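Trorncombe Community Orchard and Cider Press
Progress report to the Lemaire Fund, second period

The short version is that we have more trees than last time and fewer illusions. Of the 200 whips delivered in December, all went into the ground, and 16 have since been eaten. The deer were not part of our consultation, though they have given extensive feedback. Replacements are on order from Enar Nursery, along with taller guards, which we were told last year we wouldn't need.

Grafting went better. The two workshops were full, and the old Emuvine russet, down to a single leaning tree behind the ball field, now has 8 young copies growing on separate sites. Nearly everyone went home with the right number of fingers and a stick wrapped in tape - a fair return on a Tuesday evening. 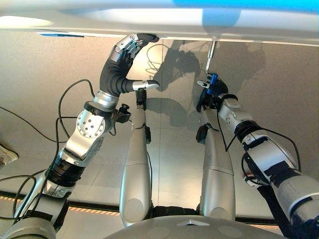 Will the press be ready for the fall harvest?
The press itself, yes. The floor under it is another matter: the county wants a drain, the drain wants a permit, and the permit office is open mornings only. We have set aside money from the signage line to cover it, so visitors will have a drain to admire and a hand-painted sign to find it by.

Spending is $348 over on fencing and under on nearly everything else, mostly from things we haven't gotten around to. The tree map is one of them. A draft exists, but it puts the pears in the creek.

Next period we plan to finish the fence along the north side, replant the gaps, and hold the first pruning day. We would also like to move the leftover mulch money into deer guards, and would be grateful for a yes before the leaves come out. The deer have already made their plans.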